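A thread about food storage advice, since my inbox is full of people forwarding me the same Dramano "kitchen science" post. 1/16

The claim going around: store your produce "correctly" and you'll save $600 a year. I went looking for where the 600 came from. The post links to an Adberg newsletter. The newsletter links to an older version of the post.

So I wrote to Adberg and asked. I got a very friendly reply from Roland Stockdale, who told me the number was "based on household modeling." I asked which households. That was Thursday. Still waiting.

For the record, I don't think storage advice is all bunk. Bananas do give off ethylene. Ethylene does ripen some other fruit. This is in textbooks and I have no quarrel with it.

My quarrel is with the leap from there to "never let a banana touch anything else in your kitchen or you are throwing money away."

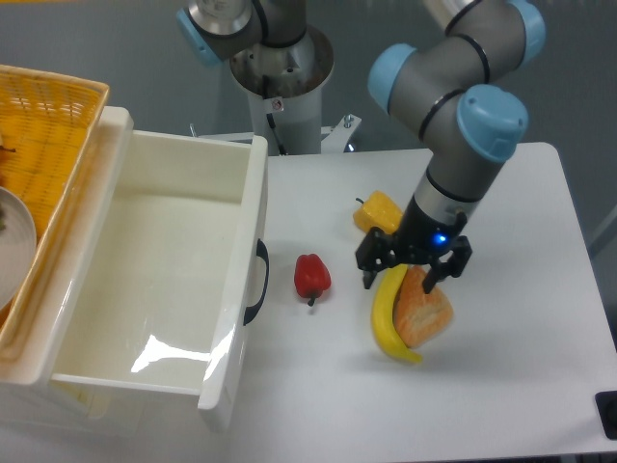
Banana and bread, sharing a table.

Does a banana do anything to bread? The Dramano post says it "speeds staling." No source. Staling is mostly the starch changing as the loaf sits. I asked Elsie Furnival, who baked for a living for years, and her whole answer was "first I've heard of it."

She did say the fridge is worse for bread than the counter, and that one has decent support. Guess where the Dramano post tells you to keep your bread. Go on.

Next: the produce bags. Nurkura sells green ones that "absorb ripening gas." A pack costs more than the vegetables I'd put in it. The box says "tested." Tested by whom, on what, against what? A plain bag with the top left open would be the obvious comparison and I can't find one anywhere on their site.

Dean Greenwood replied to me last night saying his spinach lasted "way longer" in them. Dean, I like you, but did you keep half the spinach in a regular bag? You did not. You bought new bags, you paid attention to your spinach for once, and you ate it.

That's my guess about most of these savings, by the way. People who read a post about food waste go home and look in the crisper drawer. Looking in the drawer is free.
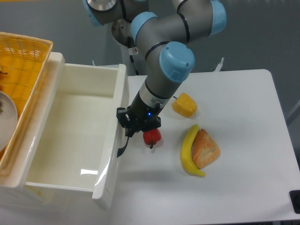
Peppers are where the advice really falls apart. I have three charts saved. One says fridge, one says counter, one says fridge but in a paper towel, changed daily. Daily! Who is buying all these paper towels, and are they coming out of the $600?

As far as I can tell, fridge is fine, and a whole pepper keeps longer than a cut one. I've given you the entire useful content of a chart that has been shared 4,000 times.

Somebody will bring up the Bellamy survey, so let me get ahead of it. 100 people, all of them already signed up for a meal planning app, asked to remember what they threw out last month. I can't remember what I threw out yesterday.

Ilídio Bragança made a fair point in the replies: even if the number is wrong, the advice is harmless, so why pick on it? Because people feel guilty about a mushy tomato and then somebody sells them a box for it. The box is $16 and has a dial on it. I have not been able to learn what the dial does.

Lamai Kongkaew asks what I do at home. I buy less at a time. Potatoes in a dark cupboard, onions somewhere else, bread in the freezer if I won't finish it. Herbs die no matter what I try and I've stopped reading about it.

If anybody has a real source for the 600, with a method I can read, send it and I'll post it here. Please don't send me the newsletter again.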